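Support > Flatbed scanners > Drirko > Ticket 3681

Vertical line down every scan, and the fix (solved!)

Saturday, September 25, 2021 | Posted by Raluca Ene
4 comments | 12 shares

Status: resolved
Hardware: Drirko flatbed, the older model with the hinged lid
Software: Gittins Scan, current version
Setting: color, 300 dpi, no automatic cleanup

I'm scanning the Skedcombe parish newsletters, a wonderful pile of mimeographed pages full of recipes and weather complaints, and I love this job more than I can tell you. I had 2814 pages done when a thin greenish line turned up on the left side of every scan. Same place every time, top to bottom, straight as a ruler. I had to know what was causing it, so what follows is my log, tidied up a little.

First try: cleaned the top of the glass with a microfiber cloth and a bit of distilled water. Let it dry, scanned a blank sheet. Line still there.

Second try: turned the page upside down. The line stayed on the left, so it wasn't the paper (I was fairly sure of that already, but it takes ten seconds).

Third try: new USB cable, then a different port, then Ovidiu Toma's laptop with a fresh install of Gittins Scan. Same line on all of them! I was thrilled, believe it or not. Three suspects gone in one afternoon.

Fourth try: scanned at a lower resolution. The line got fainter and a touch wider but didn't move.

At this point I opened the ticket, and Sakda Yimyam from Drirko support wrote back the same day. He asked me to scan with the lid open in a dark room and send him the result. I did, and there was my line, bright green on black. His answer was that a mark on the glass in the page area shows up as a dot or a small blob, but a mark on the calibration strip shows up as a line running the full length of the scan. The strip is a narrow white band at the head end of the bed, under the plastic frame. The scanner looks at it before each pass to learn what white is.
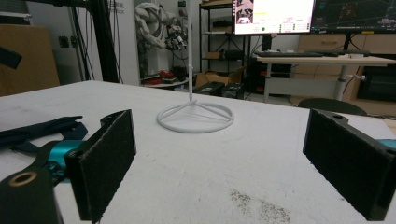 The calibration strip is such a neat idea once you get it. The sensor reads the white band, every pixel along its width gets corrected to match, and the scanner carries that correction all the way down the page. So one dark speck on the band means one pixel gets corrected too far, on every row. Think of a white tabletop with faint gray smudges here and there and a patch of little brownish-gray particles: you'd wipe it before dinner and forget it, but shrink even one of those particles onto the strip and you've got a line through an entire newsletter.

Fifth try, the one that worked: unplugged the scanner, removed the four screws along the back, lifted the glass frame straight up, and shone a flashlight sideways across the strip. One grain. One! I took it off with a rubber bulb blower. Sakda was very firm that I shouldn't use canned air or alcohol on the strip, so please don't.

Put it back together, let the lamp warm up, scanned a blank sheet. Clean. Scanned the June newsletter with the rhubarb page. Beautiful.

I had to rescan 61 pages, which took one evening.

Comments (4)

Ornella De Luca: Same model, same line, but mine is pink. Would that be the same thing?

Raluca Ene: Sakda told me the color depends on which channel gets thrown off, so I'd check the strip first. Do the dark room scan, it's fun!

Ornella De Luca: Found a hair. Line's gone, thank you!!

Silviu Furtună: Mine has five screws, the extra one is under the sticker on the left.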